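Grasp planner update: rim grasps get their own code path
15 May 2022

The manipulation group at Druvness has merged the new rim grasp module into the main branch of Clemwood, the planning and control stack we use on all the arm cells. It replaces the old arrangement, in which a bowl was treated as a short cylinder and the planner tried to close on its full width. That worked for cups and jars. It never worked well for anything wider than the gripper can open, and most bowls are.

Yogesh Tomar started on the module last July as a side branch and has been the main author since. Anong Ongart wrote the perception side. Lertchai Inthanon did the controller changes and the replay tool described further down.

How it works now

The overhead depth camera still gives the first estimate. It fits a circle to the rim and passes along a center, a radius and a height. The planner then lays candidate grasps around the circle, each with one finger inside the rim and one outside, and scores them on reach, wrist angle and clearance from neighboring objects. The best candidate goes to the motion planner. If no path is found, the next one is tried, up to a limit of 17. After that the task returns an error and the cell moves on to another object.

The overhead estimate is good enough to get the hand near the bowl. It is not good enough to put a thin wall between two fingertips, and shiny rims make it worse, as the depth image tends to have holes exactly where the edge should be. So the last part of the approach uses the wrist camera. The arm stops at a hover pose, the wrist view is searched for the rim arc, and the arm shifts sideways until the arc passes between the two tips. Only then does it go down. 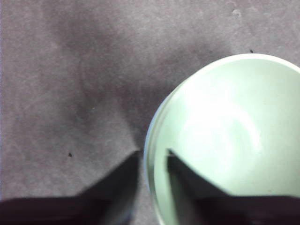
Wrist camera view, with the left side of the bowl's rim between the fingertips.

The arc search took the most work. The first version looked for the strongest edge in the area between the fingers, and on a glossy bowl that was often the border of a reflection. Glare inside the bowl can be brighter than the rim itself and has a curved outline, so a simple edge test will take it. Anong's current version fits the arc using the radius from the overhead camera as a starting value and throws out curves that are too tight. It also masks the fingers, whose position in the wrist image is known from the calibration file. They are close to the lens and out of focus, but their outlines are strong and they used to pull the fit off to one side.

Shading on the table covering was a smaller problem. Soft cloth gives broad dark patches with no clear border, and the new filter ignores them. Specks and lint are removed by a minimum length on the edge segments.

Controller changes

The descent is now split into two stages. The first is a plain position move down to a set height above the rim. The second is slower and watches the force estimate at the wrist. If the upward force goes over the threshold before the target depth is reached, the arm assumes a fingertip has landed on the rim, backs up and runs the arc search again. It will do this twice before giving up. The threshold is set in the object class file, and the default is on the low side. Teams handling heavier dishes may want to raise it.

Finger closing has changed as well. Both fingers used to move at the same speed until they met resistance, and if the rim was off center the bowl got dragged across the table. The arm now lets the wrist give a little sideways during closing – the stiffness is lowered on that one axis and put back once the grip is confirmed. Leonardo Colombo has written a page on tuning this in the internal docs, under compliance.

Replay tool

Lertchai's replay tool is in the same merge. It takes a logged run and steps through the wrist images with the fitted arc drawn on top, next to the force trace and the planner state. You can change a parameter and rerun the fit on the logged images without touching the robot. It reads logs from version 4 onward. Older logs have no finger mask data, and the tool will refuse to open them.

By default the cells keep wrist images for 30 days. If you have a run you want to keep for comparison, copy it to the shared drive before then.

Known problems

Transparent bowls are not supported. The overhead circle fit usually fails on them and the task ends there.

Stacked bowls are picked up as one object. The planner has no way yet of telling how many rims it is looking at, and the inner finger may stop on the next bowl down. Keep stacks out of the work area for now.

Oval dishes are accepted by the circle fit if they are close enough to round, and the sideways correction then overshoots at the narrow ends. A check has been written and is waiting for review.

Upgrading

The Pralville cells were moved over first and are running the merged version. Wattanapong will follow once the wrist cameras there have been recalibrated. The finger mask depends on it, so please do not skip that step if you are upgrading your own setup. The old cylinder method is still present and can be turned back on with the rim_grasp flag in the cell config.

Bug reports go in the tracker under the planner label, with the log attached. Questions about calibration should go to Anong Chaimongkol.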